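**Interim Progress Report: Evaluation of the Tonholm Household Tidying Service**

Submitted to: Stougaard Fund, Assistive Living Program
Submitted by: Erkham Center for Home Technology
Prepared by: Asger Hedegaard, project lead
Date: Oct 15, 2024

## 1. Purpose of the report

This report covers the second period of the grant, in which the Center moved the Tonholm tidying service from the workshop into furnished living rooms. It sets out the work completed, the main findings to date, the position on spending, and two matters on which the Fund's agreement is requested before the end of November.

The Fund will recall that the grant supports an independent review of the service as it is offered to care providers. The Center has no financial interest in the supplier. Tonholm leases the complete package, consisting of the mobile robot, the task software, installation, and a remote support line, under a single monthly agreement. The review considers whether that package would be of practical use to older residents who live alone and who have difficulty bending or lifting.

## 2. Work completed in the period

Trials of the litter collection task were completed on schedule. In this task the robot is asked to clear light household waste from a living room and put it in a lined bin. A total of 600 attempts were recorded across 4 rooms. Each room was left with its own furniture and floor coverings in place, in line with the condition the Fund attached to the award.

Items were chosen in consultation with Bjarke Eyvindsson, who coordinates resident services at Erkham and who reviewed the list against what home helpers commonly pick up during a visit. The final list included paper tissues, envelopes, snack wrappers, plastic film, and empty drink containers. Glass, food waste, and medical items were excluded.

The instruction given to the robot was the same throughout: locate the item, pick it up, carry it to the bin, and release it inside. An attempt was counted as complete only if the item came to rest in the bin without help. Staff were present in the room for every attempt and did not intervene unless there was a risk to furniture or to the equipment.

Soft plastic received particular attention. It had been the weakest category in the workshop phase, where the item often folded away from the fingers or clung to them after release. Tonholm supplied revised grasp settings at the start of the period, and all of the results reported below were obtained with those settings.

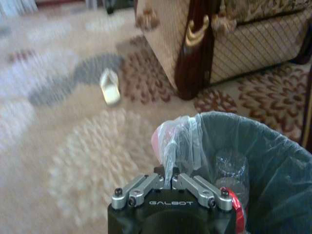
*Figure 1. Crumpled clear plastic film held between the fingertips at the rim of the lined bin, living room trial.*

The approach to the bin was examined separately from the pickup. In the workshop the bin stood in open floor space. In the furnished rooms it was more often placed beside a chair, where a resident would be likely to want it, and the robot had less room in which to position the arm. The Center considers this the more useful test and has weighted its conclusions accordingly.

## 3. Findings to date

**Pickup.** The robot was reliable with paper and with rigid containers. Soft plastic improved noticeably over the workshop phase, although it remains the slowest category. The fingers close on a small area, and a loosely crumpled item must present a fold or edge for the grasp to hold. Where the film lay flat on the floor, the robot usually required a second attempt.

**Release.** Most of the remaining failures occurred at the bin. Light film sometimes came to rest over the rim and slid back to the floor when the arm withdrew. Tonholm has proposed a change under which the gripper would be lowered further before opening. The Center has asked that this be tested with a liner fitted, as the folded edge of a bag narrows the opening and can be caught by the fingers.

**Floor coverings.** Patterned carpets had been identified in the application as a possible difficulty. They caused fewer errors than expected. In a small number of attempts the robot paused over a printed motif as though it were an object, and then moved on without action. No carpet was marked or pulled.

**Personal belongings.** The service must leave alone anything that is not waste. Slippers, reading glasses, and remote controls were present during some attempts, and the robot did not place any of these in the bin. The Center nevertheless regards the present evidence as too limited to support a general statement on safety of belongings. A larger set of everyday items is planned for the next period.

**Time.** Clearing a single item took 50 seconds on average from instruction to release. Residents who observed the trials did not object to the pace. Two of them remarked that they would prefer the robot to work while they were in another room — a preference that has a bearing on how the service is supervised, and one the supplier's standard agreement does not currently address.

## 4. Supplier performance

Tonholm has met its obligations under the loan agreement. Equipment was delivered complete and in working order, and the support line answered within the hours stated. One unplanned stoppage, caused by a charging contact, was resolved by a replacement part sent the following day.

The written materials are less satisfactory. The user guide assumes familiarity with technical terms and gives little direction to home helpers, who would in practice be the people starting and stopping the robot. Instructions for cleaning the fingers appear only in an appendix. The Center has sent detailed comments and has been told that a revised guide is in preparation.

The lease terms are clear as to cost but vague as to notice. A care provider wishing to end the service must give 30 days' notice in writing, yet the agreement does not say who is responsible for removing the equipment or by what date. This should be settled before any provider is advised to sign.

## 5. Budget and staffing

Spending is in line with the approved plan. Travel was lower than forecast, as the rooms used were all close to the Erkham site. The saving has been held in reserve pending the Fund's decision under Section 7. There have been no changes to the project staff.

## 6. Risks

The principal risk is software change. Tonholm updates the task software regularly, and results gathered before an update cannot be assumed to apply after it. The supplier has agreed to hold the current version fixed on the trial unit until the next phase closes, and to provide a written note of any difference between that version and the one offered to customers.

A second risk concerns recruitment. The next phase depends on residents agreeing to have the robot in their own homes. Interest has been expressed, but no consent forms have yet been signed. Mr. Eyvindsson will lead the home visits and will report monthly on progress.

## 7. Decisions requested

The Center asks the Fund to agree to the following:

1. That the travel saving be applied to additional trials of soft plastic and of items left near the bin, using the deeper release setting.
2. That the personal belongings test be brought forward, so that it is finished before the first home placement begins.

Subject to these decisions, the Center intends to start home placements on the timetable set out in the original application. The full attempt log, the item list, and the comments sent to Tonholm on the user guide are available to the Fund on request from the project lead.

Asger Hedegaard
Project Lead, Erkham Center for Home Technology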